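Guides > Manipulation > Evaluation

How to run a paired clutter test on a tabletop arm

By Leonie Quinlan, 10th November

We get asked how we compare two policies on the same arm when the table is never laid out quite the same way twice. The method we settled on at Bernside is simple and needs no special software. It takes an afternoon once you have done it a couple of times.

The idea is to run both policies from the same starting layout, one straight after the other, and to compare them only within that pair. You end up with a list of pairs. Some layouts are hard and some are easy, but each policy meets the same ones, so the difficulty drops out.

What you need

An arm with a gripper and a wrist camera, two trained policies, a fixed overhead camera for recording layouts, and a box of ordinary objects. Ours is mostly kitchen things: plates, bowls, bottles, toy or real fruit. Include a few awkward items as well. Cables are good for this.

Step 1. Write the instructions first

Decide what the arm will be asked to do before you lay anything out. We use short sentences such as "move the bottle to the bowl". Write 40 of them and put them in a text file. If you write them while looking at the table you will drift towards tasks you think the arm can manage. We did this in August and had to throw the whole batch away.

Step 2. Lay out the table

Let somebody who hasn't trained either policy place the objects. Give them the instruction and ask only that the task is possible. Everything else is up to them. Then take a still from the overhead camera and save it under the trial number.

Step 3. Toss a coin for the order

The first policy to run gets the untouched layout, and the second gets a rebuilt copy. However careful you are, the copy is a bit different. Write the coin result down with the trial number.

Step 4. Run, then rebuild

Start the first policy and keep your hands off until it finishes or the time limit passes. Send the arm back to its home pose. Bring up the saved still at half opacity over the live overhead view and move each object until the two line up. Then run the second policy.

Rigid things line up quickly. Soft or tangled things don't, and here you have to accept a rough match.

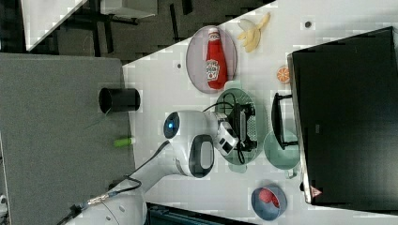 With wire, I match where the ends are and where the biggest loop sits, and leave the rest. Wim Koster tried taping cables into shape for a while, but the tape changed how they lifted, so we dropped it.

Step 5. Score from the video

Use 3 marks: done, partly done, not done. Have two people score without knowing which policy is which, and talk through any they disagree on.

Step 6. Count only the pairs that differ

Pairs where both policies got the same mark tell you nothing about which is better. Set them to one side and run a sign test on what remains. In our last round we had 119 pairs, and some 40 of them differed - enough to see a clear gap, though a smaller one than our unpaired runs had suggested.

Report the number of tied pairs too. Readers will want it.

Comments

Farzad Rashti: Do you re-zero the arm between the two runs or just send it home?

Leonie Quinlan: Just home. We re-zero at the start of the session.

Eirini Kalogeropoulos: The overlay trick works well. We found half opacity too faint on pale objects and went higher.

Elaheh Hassanpour: Would like to see the same thing with a moving base. Matching the layout is the easy bit there, it's the start position that kills you.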